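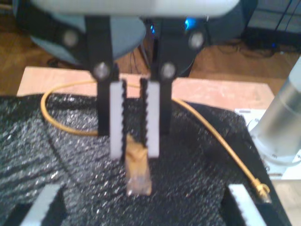
3.2 Player Sample and Ranking Procedure

Guards and wings at the Meltach summer camp were ranked on tracked half-court possessions. Of the 1000 possessions logged, 883 met the inclusion rule of a complete five-on-five set ending in a shot, foul or turnover. Two raters (Goicoechea and Metwally) scored each decision by the ball handler on a four-point scale. Disagreements were settled by a second viewing. Players with fewer than eight possessions were dropped from the ranking but kept in the team totals.

Figure 3. Parallel-jaw gripper with serrated fingertip pads holding a small wrapped object.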